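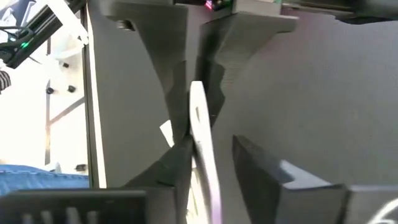

Hildegard Grube has been mending window blinds in Lullham for 40 years, and she will happily tell you about every one of them if you let the kettle boil twice (I did!). "People bring me the whole thing rolled up under one arm, looking so guilty," she says, laughing. Most of the time it's a small part that has given out, a cord or a clip, or a flat white piece of plastic with a narrow slot near one end. She keeps drawers and drawers of such bits. "My mother saved buttons, and I suppose I save these."

She learned the trade from Bohdan Symonenko, who ran the shop before her and wouldn't let her touch a customer's blind for 8 months. "I swept, and I untangled string," she says. "Oh, I was furious with him." She still opens on Mondays, mornings only.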